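About Hirarer

We look after surgical robots. Hospitals and training labs send us their instruments when a wrist starts to drag or a jaw won't quite close, and we put them right and prove it before they go home. We work out of Dukent, in the old Dobre building, and yes, the coffee is always on!

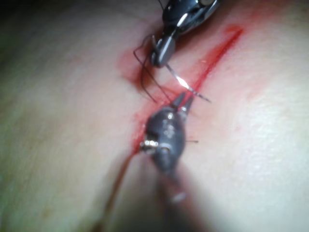
How we set up the cell

Every pair gets its own cable check, then a slow sewing run across a short cut. Sewing is the fussiest job we know — a tired cable shows up in the needle long before it shows on a gauge. 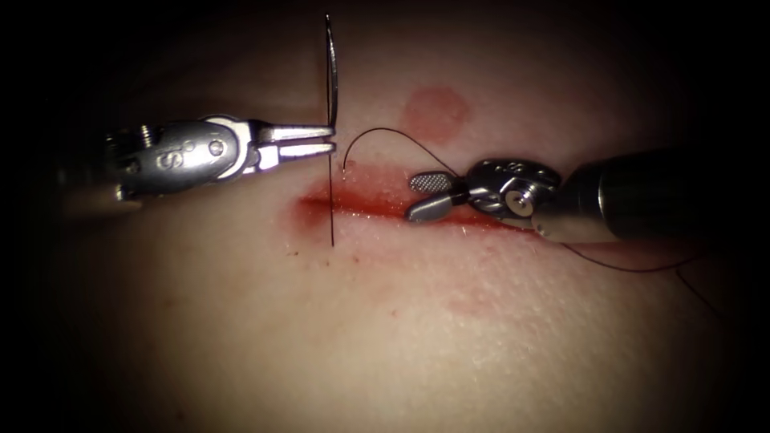
Photo: Hirarer workshop

We set the needle driver first and bring the grasper in to meet it, going back over the zero points as many as 5 times if we have to (we're patient people).
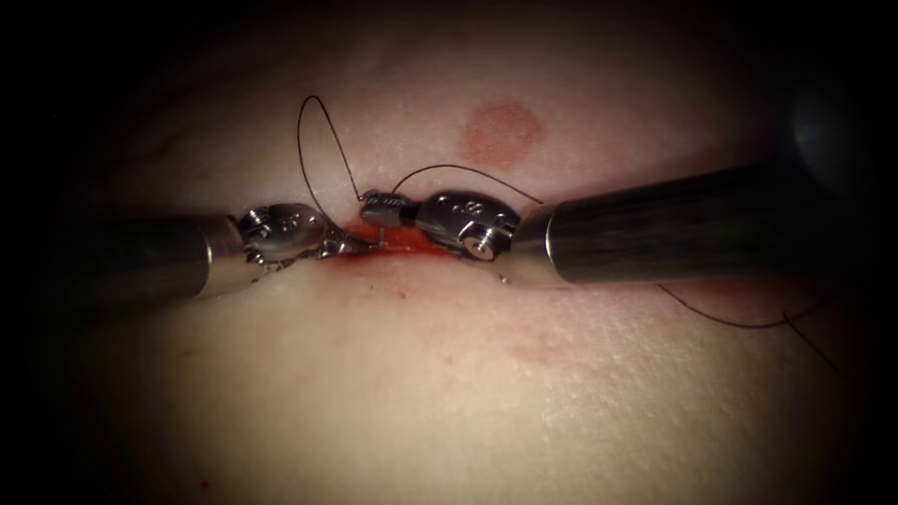 Two wrists meeting over the cut, needle between them

Each wrist is cleaned, looked over under the lens and logged in Fornik, our service book, which now holds around 1000 entries. The wrist camera gets its turn too, so we can check the jaws up close.

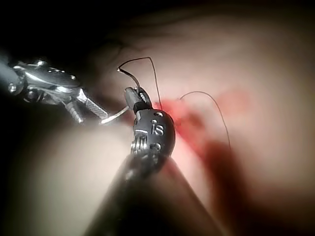 Come and visit

Our door opens at 9 every Wednesday. Bring your stiff wrists and your questions, and stay as long as you like.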